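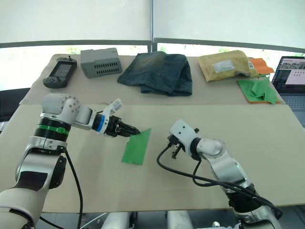
Slide 1: Green cloth on the front surface

Larkmont outdoor clothing evening, talk notes
Senyo Ofori, Naston

Say hello, mention the handout by the door. 14 minutes, questions after.

Start with the rain jacket most people own. It stops beading after a couple of seasons and they think it's finished. Usually it's dirty. Body oil and sunscreen sit on the face fabric and water spreads out on top of them.

Washing. Close the zippers, loosen the cuffs. Liquid soap for technical fabric, no softener. 40 minutes on low in the dryer if the label allows it – check the label first.
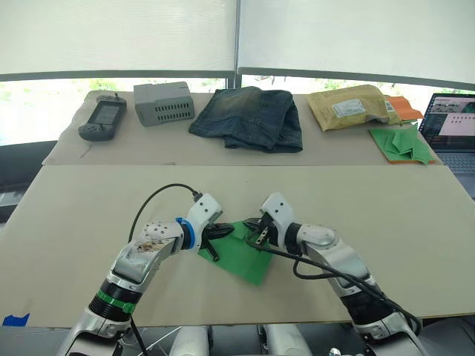
Slide 2: Green cloth, held at the upper left edge

Reproofing. Spray goes on a clean jacket, shoulders first, then hood. Wipe off drips. Wash-in is fine for shells but skip it for anything with a wicking liner.

Mention the Venberg shell I've had for 8 years. Cuffs are worn, seams still good. Pass it around.

Storage: hang it, don't leave it stuffed in a pack.

Repairs desk at Sarpong is open until 6. Patches go on from the inside, corners rounded.

Questions.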